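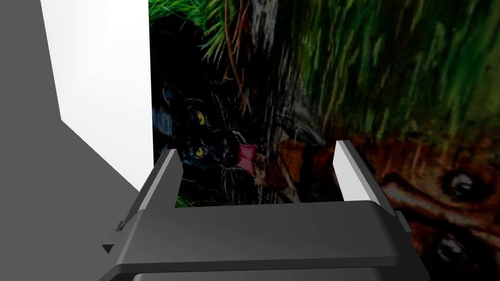 Wrist camera view from the team's simulator: the two-finger gripper and the panther picture.

Rastix Student Robotics: call for team members

The Rastix team at Clomham Technical College is taking applications for the coming year. We have 17 places. Students from any department may apply, and so may juniors and seniors from high schools in Ciltport with a signed permission form.

Rastix builds and programs arms for the Lachance Challenge, a student contest in robot handling. Teams first complete a set of tasks in simulation. Those that score high enough go on to run the same tasks on a real arm at the Lachance hall in Ciltport. Last year we reached the second stage and finished in the middle of the table. Our weak point was grasping near large flat objects with busy surfaces, and most of this year's work follows from that.

What the team does

Members join one of three groups and normally stay in it through the contest.

The simulation group builds the test rooms, places the objects and textures, and keeps the scoring scripts running. Patterned surfaces go into the rooms on purpose. Animal paintings with a lot of grass and fur have been hard on our edge detection, and we want more of them, along with plain panels for comparison.

The control group writes the code that moves the arm and closes the fingers. Most of it is Python, with a little C++ that was inherited from earlier teams and needs cleaning up.

The hardware group looks after the bench arm, prints replacement finger pads and does the wiring. This group has the fewest places and usually the most applicants, so please list a second choice.

Time

The team meets twice a week from 4:30 p.m. to 7 p.m. in the lower lab. In the last month before the contest there is a third session. Training for new members starts in August and takes 20 hours in total, including the safety course. You can't use the bench arm until you have passed the safety course, even if you have taken a similar one elsewhere.

Who should apply

You need to have written some code in any language, or to have built something with moving parts. Contest experience is not required. We do need people who keep notes, as half of last year's lost time went into repeating tests that had no record.

We are also short of people who can write. The contest asks for a technical report, and one member from each group will work on it with Chepkoech Shemweta, who edited the last one.

Cost

There is a fee of $40 for the year, which covers safety glasses and a team shirt. Travel to Ciltport is paid by the college. If the fee is a problem, say so on the form and it will be waived.

How to apply

Pick up a form at the engineering office or ask for one by email. Along with it, send up to 500 words on something you made or fixed, and what went wrong with it. Code samples are welcome but not needed. Short interviews are held in the lower lab, and you will be asked to look at one of our failed simulation runs and talk through what you would check first.

Questions about the groups or the schedule go to Musyoka Ndung'u, team lead. High school applicants should have their permission form in before the interview.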